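Home About Courses Admissions Contact

Campus > The School > About Us

About the Mostyn School of Home Economics

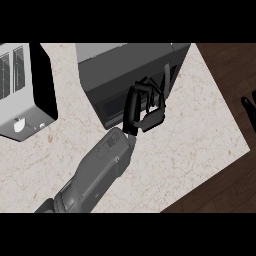

Who may enroll at the school? Any adult resident of Cundby or Fasham may enroll, and prior study is not required.

The Mostyn School offers instruction in household budgeting, nutrition and meal planning. The school maintains two teaching sites - one in Cundby and one in Fasham - and enrolls 500 students each year. Its library holds 1100 titles on domestic subjects and is open to students throughout the term.

Certificates are awarded on completion of the full course of study. Applications for the fall term close in July.

Print this page | E-mail this page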